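Can it do the trays yet?

Every November I get the same question from my sister-in-law, and it's always about laundry. When is a robot going to fold hers? I've been writing this little column since 2022 and my answer hasn't moved much (sorry, Tracey!). Towels, maybe, if you're patient and you don't care about the corners. Fitted sheets, forget it.

But shop-floor chores are another matter, and that's where I've been spending my time lately. I went over to Clornum, where they're trying out a walking robot on the dull stuff: picking parts off a shelf, putting them in a bin, clearing up at the end of a shift. I figured I'd be bored inside 20 minutes and I stayed until they switched the lights off.

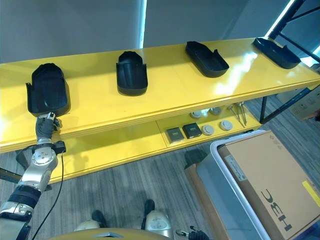
Derek Furnival
Shop Floor Columnist, Justcombe Newsletter

Molded plastic trays sound like baby stuff, I know. They're light, they're black, they don't break. But look at the shape of them, a bit like the bottom of a shoe, with raised sides and little tabs sticking out, and they don't all point the same way on the shelf. You or I would grab one while talking about lunch. A robot has to work out which way each one is facing, get its fingers under or around it, and not shove the next one along. Then there's the lower shelf, with small boxes, round white discs and skinny metal tools, and I wouldn't want to bet on those tools for a good while.

Denise Bramwell, who runs the trials, told me they'd logged 293 tries at the tray job so far and want 700 before they'll talk about how it's doing. I pushed for a score anyway and got a cup of coffee instead.

So my guess, for what it's worth: simple fetching and sorting gets there first, in places where the shelf stays put and somebody's on hand when things go wrong. My kitchen has neither. Next month I'm off to see Barry's floor scrubber, which he swears can handle a doorway now.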